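General discussion > Manipulation and data
Thread: Is 300 episodes of tray wiping worth anything?

gantry_pete
Joined: September
We've been asked to sign off on a demo set for a wipe-the-tray task. The pitch from the vendor side (Schwaiger, for those who know them) is that 300 teleoperated episodes is plenty for a policy that "generalizes to kitchen surfaces." I've seen this movie before and I don't love the ending. Before I say no in a meeting I'd like to hear from people who have collected cloth data themselves. Same tray every time, same cloth, same table. Crumbs get put down by hand between episodes.

mossback
300 of the same tray is one tray. That's my whole answer.

kestrel_d
Disagree with mossback, a bit. We did 300 on a single sink at Podolton and the policy was fine on that sink. If the customer owns one sink, who cares. The trouble starts when somebody writes "generalizes" on a slide.
What are they counting as success?

gantry_pete
Operator presses a key. That's the success label. No check after.

kestrel_d
Oh no.

Yolanda Cantero
I ran collection for a wiping task at Hedov for most of a year, so let me be the wet blanket.

The key press is the first thing I would go after. Operators call it a success when the big crumbs are gone. They don't look for smears, and on bare aluminum a greasy smear is hard to see unless you tilt your head, and your policy doesn't have a head to tilt. We had a second person go back over 70 of our "good" episodes and a depressing number of them ended with a film still on the metal. The model learned to stop there, of course. Why wouldn't it?

The second thing is the cloth. Everyone worries about the crumbs and the cloth is where your variation really lives. It gets folded differently in the fingers every time, it hangs differently, and after a while it picks up enough grease that it drags.

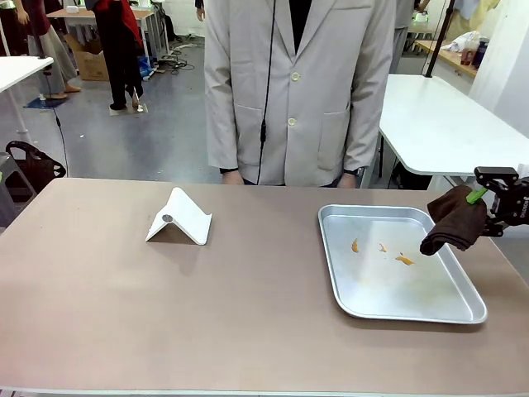
If the cloth starts every episode already in the gripper, then you haven't collected a wiping task, you've collected the second half of one. Somebody will ask for the pickup later and it will be treated as a small add-on. It is not small. Cloth pickup ate more operator hours for us than all the wiping put together.

Third, background. People walk around behind the table, tables get moved, bags pile up. Some folks say that's free augmentation. I think it's only free if it changes evenly across the set, and it never does. Ours changed when a team moved out, so the early half looked like one room and the late half like another, and the late half also had the better operators. Try pulling those apart afterward.

mossback
This is what I meant, with more words.

Yolanda Cantero
Yes, well, I was asked.

skel_user_4
I work with the Skeltari rigs and I think you're all being too hard on this. Nobody starts with a thousand trays. You start with one, you see if the policy learns anything at all, then you widen. Busy backgrounds never hurt us. And a key press is fine if you train your operators.

kestrel_d
"If you train your operators" is doing a lot of lifting there. How long do you train them?

skel_user_4
30 episodes that get thrown away. Then they're live.

kestrel_d
And do you check them again after that?

skel_user_4
Not on a schedule, no.

gantry_pete
That's close to what the vendor told me too. My issue isn't starting with one tray. It's that the contract calls one tray the finished product. If they sold it as a pilot I'd have signed already.

Also, to Yolanda's point, I went back and watched a batch last night. The crumbs keep landing in the far half of the tray. I assume that's just where it's comfortable for a person to drop them. So the near half hardly gets wiped in anything I watched.

Yolanda Cantero
We had the same thing with a cutting board. Tape a grid to a spare tray, roll dice, put the crumbs where the dice say. Boring but it works. Get some of the stuck-on kind in there too, dried sauce or egg. Dry crumbs on their own teach it to push, and pushing isn't wiping.

skel_user_4
Dice is overkill. Tell them to spread it out.

mossback
Telling people to spread it out gives you a ring around the middle. Every time.

skel_user_4
Source?

mossback
Being the one who had to redo it.

kestrel_d
Pete, what I'd ask for: 2 operators minimum who didn't write the task spec, an end-of-episode still with the arm out of the way so a stranger can grade it, and a handful of trays held out that never show up in training. If they balk at the held-out trays you have your answer.

gantry_pete
I asked about held-out trays this morning. The reply was that evaluation "is handled internally." I've asked what that means and I'm waiting.

Yolanda Cantero
Ask them for the failed episodes too. If they say they deleted them - and they will - ask how many there were.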